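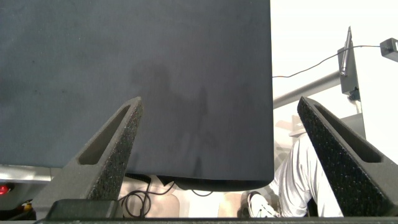
Findero notices, v2

Lost and found notices from the Mellano bus lines, typed up from the paper slips. January 2023. One row per slip. CSV, UTF-8, semicolons not commas (people put commas in everything).

Whats in it

800 rows. 77 of them have no date, the slip was torn or they just didn't fill it in. Left blank, please don't guess.

Columns: id, line, stop, item, color, note, claimed

item is free text. "umbrella", "umbrela", "brolly", all still there. If you want clean categories use item_group in the extra file, only done for umbrellas, gloves and keys so far. Phones next.

stop uses the old stop names. Tokgöz changed to Market North in June, both spellings turn up, same place.
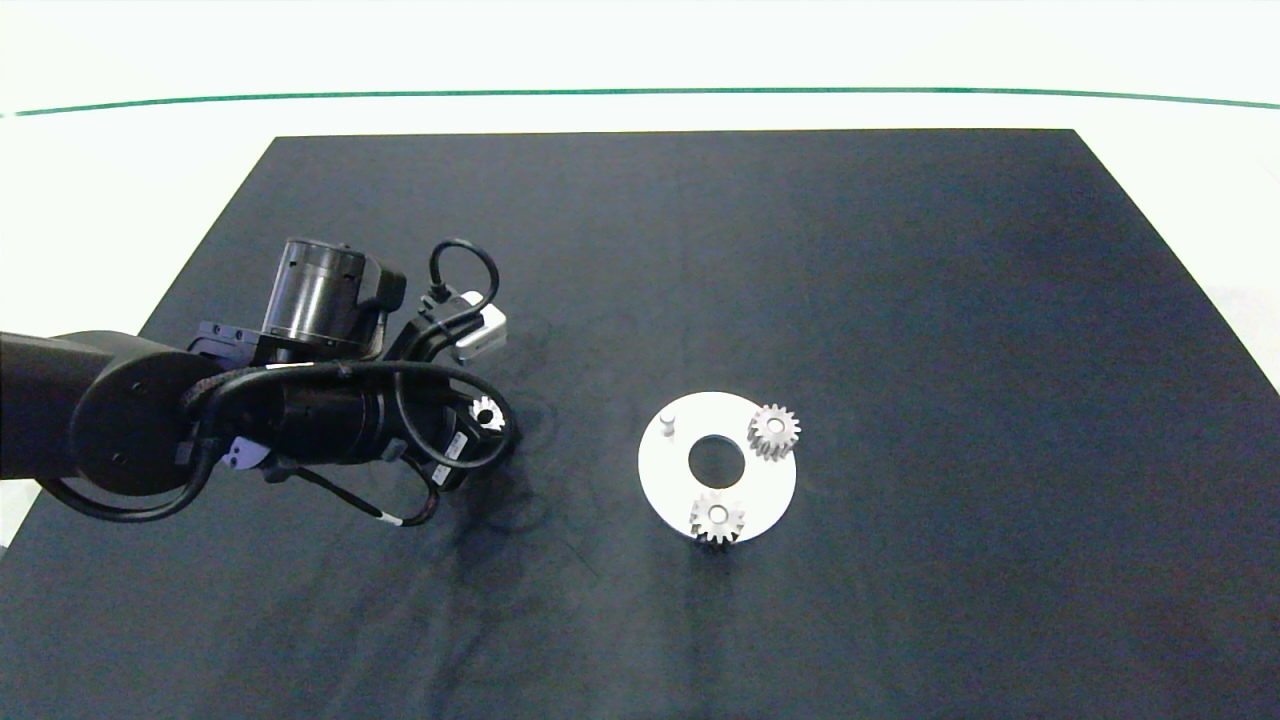

Losis asked whether claimed = no means the item is still sitting in the office, becuase their count comes out far too high. They'd also like the two Tokgöz spellings merged before anyone makes a map out of this.

No, it only means nobody signed for it. Could be thrown out, could be given away. Merge is on the list.

Known problems

- 64 duplicate slips, same glove reported by driver and passenger. Flagged in note with DUP
- line 30 is missing the whole back page of the binder
- color is whatever the driver wrote, so navy / blue / dark all over the place

Removed: names, phone numbers, anything that looked like an address. If you spot one I missed, send the row id and I'll pull it.

License: do what you like, say where you got it.

To do: phones, Tokgöz merge, second binder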